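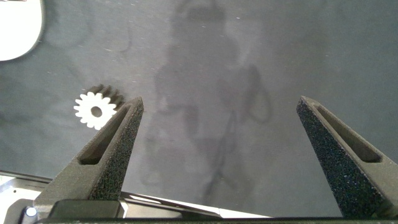

Unit 4: Learning Small-Part Insertion from Wrist Views

Notes by Elba Valdebenito. Read before the lab with Shobha Pinto.

4.1 Problem statement

A gear has to be picked from a flat surface and placed on a shaft. Position error at the grasp carries straight through to the placement, and the clearance on the shaft is small. We want a policy that maps wrist camera views and joint positions to short motion commands, trained from demonstrations only. No part model is given to the policy. No fixture holds the part before the grasp.

4.2 Baseline

The Peden baseline is plain behavior cloning. At each step the network sees the current view and the arm state and returns the next 7 commands. All of them are executed before the network is queried again. Loss is mean absolute error on position, plus a separate term for gripper opening.

The main failure is drift during the approach. A small early error puts the fingers in a place no demonstration covered, and the next commands are worse. Kumaresan Kurian's derivation of the error bound (handout 2) applies here without changes.

4.3 Offset relabeling

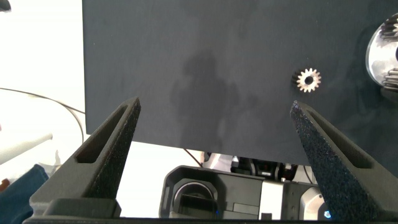 Relabeling targets the last part of the approach, where the demonstrations are thin. Operators tend to come in along one line, so the policy rarely sees the part from the wrong side. We therefore start extra episodes with the fingers displaced and label the first commands with the correction back to the nominal path. A typical start has the small metal gear just beyond the tip of the right finger, a little above and to its right. The correction is then a sideways move with the gripper open, followed by the usual descent. The larger toothed component at the far right is a distractor for this step: a policy that keys on bright metal and teeth can be drawn to it, and the lateral command then overshoots.

Displacements are drawn uniformly within a square centered on the nominal pose. Rotation is left alone. Senthil Kurian's version also perturbs the wrist angle — see the optional reading — but it needs a longer correction segment and we do not use it in the lab.

4.4 Results to discuss

The training set has 410 demonstrations. Relabeled episodes are added on top and are not counted in that number. Two observations from the Tosville runs:

Grasp success improves with relabeling, and most of the gain comes from starts to one side of the part. Starts directly over the part change little.

Placement success improves less than grasp success. Once the gear is held, the remaining error is mostly tilt between the fingers, and relabeling the approach does nothing for tilt.

Cast shadows are a confound. The arm's own shadow moves with the displacement, so the network can in principle read the offset from the shadow and ignore the part. Test this by changing the lamp position between training and evaluation.

4.5 For the lab

Train the baseline and the relabeled policy with the same seed. Report grasp and placement separately. Plot lateral error against distance to the part for both policies on one set of axes. Keep failed episodes in the log, with the step at which the fingers first closed.

Reports go to Sivaprasad Rai by April 17, 2022.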